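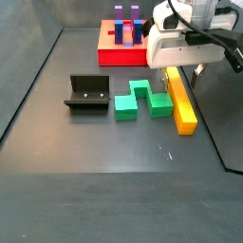 Section 7. Setting Up the Clavano Block Station

Posted in: Guides & Manuals > Classroom Equipment
July | By Kiều Trương
206 views | 7 comments | Share

This section applies to the Clavano block station supplied by Grasatent under order code 1165. It covers placement of the base, the bracket and the blocks before an exercise begins. The parts list is given in Section 2.

Before you start

Clear the table of papers, cups and tools. Wipe the surface with a dry cloth. Do not use polish or spray cleaner, as residue makes the blocks slide when they are set on end.

Setting up

1. Place the red base toward the back of the table, with the slot in its top face on the left.

2. Stand the two blue blocks upright on the base, side by side. Leave a small gap between them.

3. Set one purple block on top of each blue block. Check that both are level before letting go.

4. Place the black bracket on the table, in front of the base and to the left. The raised back wall must face the base and the short lip must face the user.

5. Check the two screws in the bracket. Tighten by hand with the driver supplied – do not use a power tool.

6. Lay the green Z-shaped block on the table to the right of the bracket.

7. Lay the yellow bar to the right of the green block. It may rest at an angle.

Note: Small pieces may be kept on the red base between exercises. Return them to the storage tray at the end of the day.

CAUTION: The upright blocks are not fastened to one another. Do not move the base while they are standing. Take down the purple blocks first, then the blue.

CAUTION: Small parts. Keep out of reach of children under three.

Checking the layout

Stand at the near edge of the table. Each colored part should be within view, and no loose block should touch the side panels. If the stack leans, remove it and repeat steps 2 and 3.

Replacement parts

Requests for replacement blocks should be sent to Khải Vương, Parts Desk, extension 1594. State the color and shape of the part. Brackets are supplied with screws; the driver must be ordered separately.

Continue to Section 8, Storage and Cleaning.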